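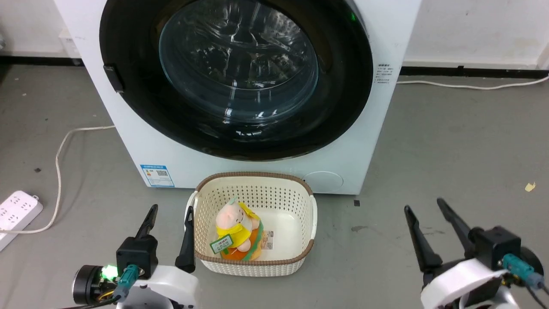

A washing machine, a basket and two robot grippers.

Can a robot do your laundry?

Lots of companies say yes. One of them is Merkance, which sells a laundry helper called the Kinside. The ad says it will "take washing day off your hands". That is a big promise, so let's look at it closely.

What is it meant to do?

The Kinside has two arms. At the end of each arm is a gripper, which is a bit like a hand with only two fingers. Try picking up a sock with just your thumb and one finger. Now try a wet bedsheet. Not so easy!

The robot has to find the basket, pick up what is in it, get it through the round door and let go in the right spot. You do all of that without thinking. A robot needs cameras and a computer to work out each move.

Why is washing so hard for robots?

A brick is always the same shape. A T-shirt isn't. It can be flat, scrunched up, inside out or tangled in somebody's pyjamas. Soft toys are tricky too – they squash when you squeeze them.

The door is another problem. Some open to the left and some to the right. Some need a good hard tug.
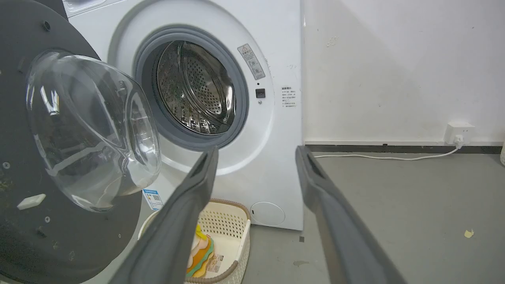 Sönmez wrote to us to say that a robot doesn't need to be fast, because it can work while everyone is at school. Fair point. But someone still has to carry the basket to the laundry, check the pockets for tissues and choose the right wash. The Kinside does none of those jobs. It doesn't fold, either.

What does the ad leave out?

Merkance says the Kinside loaded 46 items out of 50 in its own test. That sounds good, but who chose the items? Were they all tea towels? The ad doesn't say. And if four things get left behind in every 50, a grown-up has to come and check.

Be careful with videos as well. A short clip might show the best try out of many. It might be sped up. Sometimes a person is steering the robot from another room, and the clip doesn't mention it.

Questions to ask about any robot ad

Who did the test?
How many times did they try?
Was a person helping?
What happens when it drops something?

Merkance says home trials will start in July. We'll believe it when we see the socks.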